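Jultent Arts Center
Minutes of the Exhibitions Meeting, 22 October 2022
Minutes taken by Zubaida Kazmi, who was out of the room when it was decided who would take them.

Opening
The meeting began late, the key to the upstairs room having been put somewhere safe. The minutes of the previous meeting were approved with one correction: the word "sculptor" should have read "sculpture." The sculptor has been told he is not, after all, being moved to the basement.

1. Print show, unsigned works
The June loan of screenprints from the Rorent collection was discussed at length. The collection describes all 15 as the work of a single artist. The artist's studio has written to say that it recognizes 12 of them and would like to know more about the other 3. Rorent's reply, read aloud, stated that the prints have "always been understood" to be by the artist. It did not say who had been doing the understanding.

It was agreed that the wall label and the catalog entry for the three prints would be changed to "attributed to," in the same type size as everything else. A proposal to use a smaller type size was withdrawn when the chair asked for it to be minuted.

The Secretary will write to Rorent asking for sales records. The studio will be sent a copy of the letter so that it does not have to hear about it from the newspaper again.

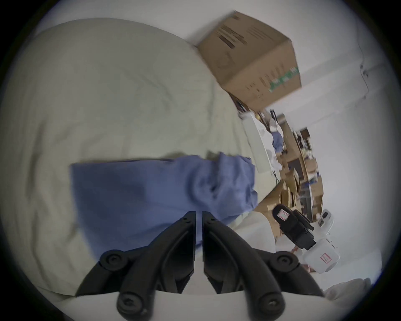
Bed with cream cover, October.

2. Tote bags
The shop has been selling a tote bag printed with a detail from one of the Rorent prints. Permission had been assumed. On inquiry, it had been assumed by the shop from the office and by the office from the shop. The bag has been taken off the shelf. Remaining stock is in the cupboard under the stairs, along with the calendars from the last time this happened.

The meeting agreed that nothing is to be printed on anything until there is a signed letter in the file. The shop asked whether this included bookmarks. It does.

3. Swati installation
The plans for the Swati sound piece in the north gallery were circulated. It needs a dark room, a quiet room and a room with a large window, and these must be the same room. The artist has been asked which of the three she feels most strongly about. She has answered that she feels strongly. 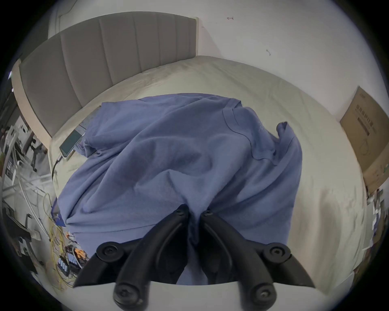 Blinds were suggested. A quote will be sought, and the Secretary will find out whether the old ones can be repaired, or found. The artist's second request, that visitors enter in silence, was passed to the front desk, which asked how this should be put to the school groups. No answer was offered and the item was carried forward.

4. Shipping
Jurkano delivered the last crates to the wrong entrance and obtained a signature from someone who does not work at the center. The signature is quite a good one but cannot be read. The works are all accounted for, and the condition reports show no damage beyond what was there when they left the lender.

Jurkano has offered a discount on the return trip. Members felt this should be accepted in writing before Jurkano thinks it over. Future deliveries are to be signed for by two members of staff, both of them ours.

5. Opening night
Speeches at the last opening ran to 50 minutes, during which the food was finished by people standing at the back. There will be 2 speeches next time. The chair noted that this had also been the rule last time, and that introductions had been treated as a separate art form. From now on an introduction counts as a speech.

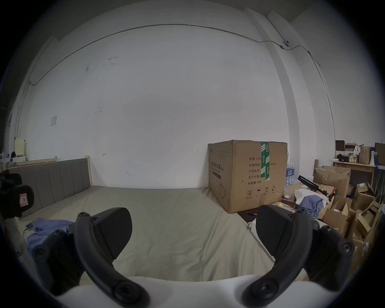
The question of a guest book was raised. The old one contains many warm remarks and a long disagreement, in several pens, over whether one of the paintings was hung upside down. The painter has since confirmed that it was. A new book will be bought, and the old one will go into the archive with the letter of apology.

6. Any other business
The sign on the front door still advertises the spring show. It has been on the action list under three different names and will now be under mine.

Actions
Letter to Rorent, copy to studio: Secretary.
New labels and catalog correction: Z. Kazmi.
Blinds, quote or discovery: Secretary.
Written acceptance to Jurkano: chair.
Guest book: shop, plain cover, no printing.
Front door sign: Z. Kazmi.

The date of the next meeting will be sent around once the room booking has been confirmed. The key is now on the hook by the office door.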